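Schraubenzieher sortieren, und dann noch mal von vorn

Mein erster Versuch dauert knapp eine Minute und geht komplett daneben. Ich halte die beiden Griffe fest, ziehe den linken zu früh zurück, und irgendwo vor mir kullert ein Schraubenzieher los. »Kein Problem«, sagt Hamdia Wubshet, »das behalten wir trotzdem.« Behalten? Ja, wirklich — auch die Patzer landen hier erst mal auf der Festplatte, nur eben mit einem anderen Häkchen.

Ich bin bei Illari zu Besuch, einer kleinen Firma, die Robotern Handgriffe beibringt. Das Projekt heißt Kisalen und läuft seit Dezember. Wer sich darunter Leute vorstellt, die Programmcode tippen, liegt ungefähr so daneben wie ich vorher. Den größten Teil des Tages wird hier aufgeräumt. Ein Mensch führt die beiden Arme aus der Ferne, die Kameras laufen mit, und jede Bewegung wird zusammen mit den Bildern gespeichert. Aus sehr vielen solchen Durchgängen soll das Lernsystem später selbst ableiten, wie man einen Schraubenzieher vom Tisch in den Kasten bekommt.

Wie viele sind »sehr viele«? 3.176 waren es am Morgen meines Besuchs, die Zahl steht auf einem Zettel neben der Kaffeemaschine (der Kaffee ist übrigens gut!). An einem normalen Tag kommen rund 80 dazu. An einem schlechten 40, und als im Winter ein Gelenk zickte, waren es auch mal nur 20.

Zwischen den Durchgängen wird umgeräumt, und das hatte ich völlig unterschätzt. Andere Werkzeuge, andere Winkel, ein Griff über dem anderen. Liegt alles immer gleich, lernt das System bloß diese eine Anordnung auswendig. Hamdia wirft deshalb am liebsten einfach eine Handvoll auf den Tisch. Geschirr und Besteck dürfen auch dabei sein, denn die Maschine soll sich davon nicht aus dem Konzept bringen lassen. Zwei Kollegen streiten seit Wochen darüber, wie unordentlich unordentlich genug ist. Ich habe mich rausgehalten.

Am schwierigsten finde ich die Tiefe. Auf dem Monitor sieht es aus, als wäre man schon dran, und dann schließt der Greifer ins Leere. Dafür gibt es die Ansicht vom Handgelenk, und nach einer Stunde schaue ich tatsächlich fast nur noch dorthin. Mein vierter Versuch klappt. Ich freue mich unangemessen laut.

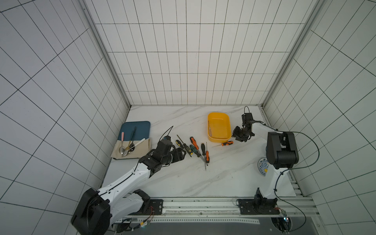
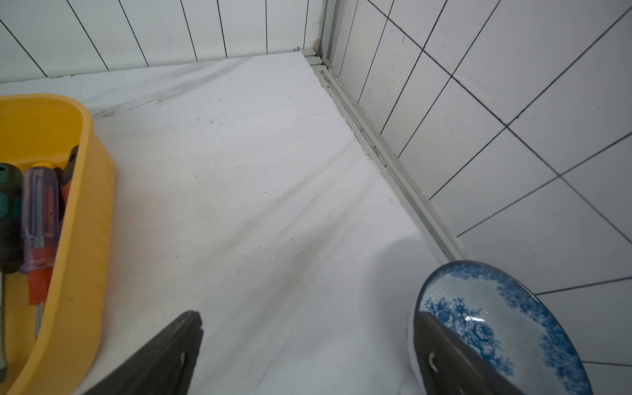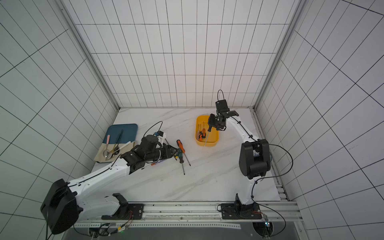
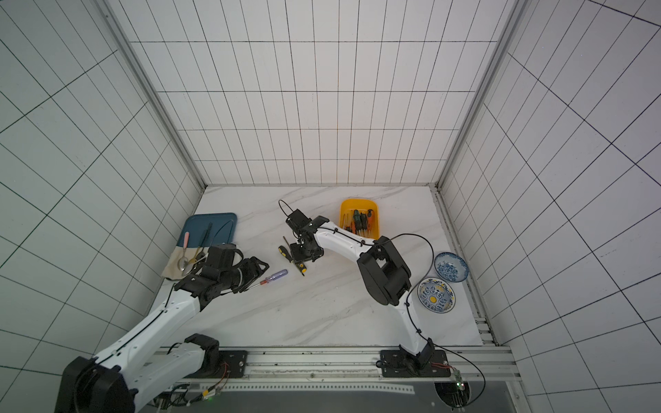

Zwei Arme, ein Tisch und jede Menge Schraubenzieher: der Arbeitsplatz von Kisalen bei Illari. Das zweite Bild zeigt den Blick vom Greifer aus, mit Porzellanteller.

Zuletzt erschienen
Zu Besuch bei Plisport: Wo Turnschuhe geprüft werden
Srisuk und die Kunst, ein Lager leer zu bekommen
Was macht eigentlich der Mähroboter im Winter?
Leserpost: Eure schönsten Werkstattpannen

Kontakt | Impressum | © 2020 | Nach oben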